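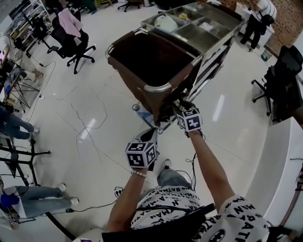
A housekeeping trolley with its brown laundry bag.

Roksolana Nechyporuk can tell you what a hotel sheet has been through by running her thumb along the hem. She did it twice while we talked, and both times she grinned like someone who had found a twenty in an old coat.

She started Clolen, a linen mending business, after nine years cleaning rooms at the Maihi, an 82-room hotel. "We'd throw out a sheet for a hole the size of a pea," she says. "One pea! I used to take them home and my mother would fix them in front of the TV."

Clolen now mends 3,000 pieces a month, mostly sheets and pillowcases, with bath towels piling up every December. The patches are cut from linen that's too far gone to save, so the weight and the white match. I held a mended pillowcase up to the window and had to be shown where the hole had been.
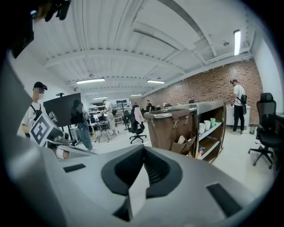

Learning from housekeepers

The part she gets most excited about is sorting. Hotels used to send her everything in one heap, and her sewers lost whole mornings to it. Then Thư Vũ, a floor supervisor at the Maihi, began tying a knot in the corner of anything torn before it went in the bag.

"A knot! It costs nothing, it survives the wash, and you can feel it in the dark," Nechyporuk says. "I called her up and said, can I please teach this to everybody?"

She did, and Vũ now comes along to train new hotels – paid, Nechyporuk adds, and paid well. 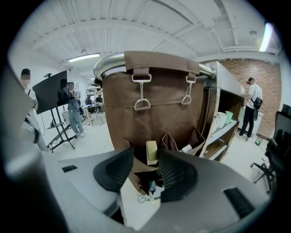 What comes next

Duvet covers are next, which means wider tables and a lot more thread. She has 400 covers waiting from the first hotel to sign up, and a button drawer I could have spent the afternoon in.

I asked if she misses the rooms. "I miss making the bed," she says. "That snap when the sheet goes up and the air gets under it. I still do it at home, every morning. My husband has to be out of the way by seven."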